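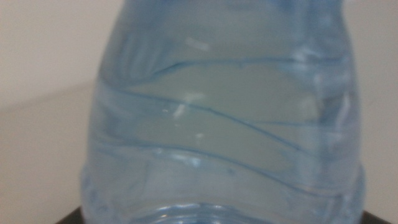
Thin Plastic: Water Bottles on the Bench

Gallery · 19 photos · December

The photos on this page were taken over two evenings in the back kitchen at Malabanan, where we keep single-use water bottles before they go out for recycling. The shelf has been running since spring and the tally sheet stands at 2,371 bottles. Most are ordinary half-liter ones. I was interested in the plastic itself: how it creases, what it does to light, and how different one bottle looks from the next once it has been squeezed a few times.

Everything was shot at the bench by the sink. No filters. Captions are in the order the photos were taken. Click any photo to see it larger.

First evening

1. The bench before starting. Two crates on the left, tally sheet taped to the wall.

2. Full Heduleck bottle, label on. The ribs are deep and it holds its shape well.

3. Same bottle with the label peeled off. The glue leaves a strip that picks up lint.

4. Heduleck bottle from above, cap removed. The neck is the thickest part of any bottle here.

5. Brunomik, half full. The plastic is thinner than the Heduleck and buckles above the waterline when you pick it up.

6. Close view of one Brunomik crease. Once the plastic has folded sharply, it keeps a white line that won't press out.

7. Three empties with their caps off, lying on a dish towel. They roll, so the towel has a fold in it.

8. Caps in a cereal bowl. We put these in a separate bag.

9. Bottle base, seen straight on. The feet are molded in a star shape and the mark in the center is where the plastic was fed into the mold.

10. Crate number one, full. A crate takes more bottles if they go in neck down.

Second evening

11. Zomusex, the large size with the molded grip. This one had been sitting in a car and the sides had pulled in.

12. Zomusex grip area, side lamp on. The highlights break up wherever the wall bends.

13. Empty bottle twisted flat. Squeeze the air out, twist, then put the cap back on while you hold it. If you let go first it fills up again.

14. Flattened and unflattened, next to each other on the cutting board.

15. Looking through a full bottle at the tile behind the sink. The grout lines come out curved and the pattern is flipped left to right.

16. The same tile through an empty bottle. The lines stay mostly straight, apart from where a rib crosses them.

17. Peeled labels stuck along the edge of the bench. Paper ones tear. The plastic ones come off in one piece if you start at the seam.

18. Crate number two, with the flattened bottles. The lid closes now.

19. Bench wiped down, tally sheet updated.

Notes on the photos

A few people asked about the lighting. There is one ceiling fixture and one desk lamp. For the close views I turned the ceiling light off and set the lamp to the side, at the height of the bottle. Light from straight overhead mostly catches the shoulders and leaves the body flat. Clear plastic is hard to focus on up close. The camera tends to lock onto a reflection or something behind the bottle, so I put a strip of masking tape on the plastic, focused on that, and took the tape off before shooting.

Water makes a big difference. A full bottle looks rounder and bends whatever is behind it. In an empty one you mainly see the creases, front wall and back wall together, and it can be difficult to say which line belongs to which side.

If you are dropping bottles off, please empty them and leave the caps in the bowl. Labels can stay on. The shelf is open until 10 in the evening, and there is a spare crate under the sink if both of the others are full.

Back to all galleries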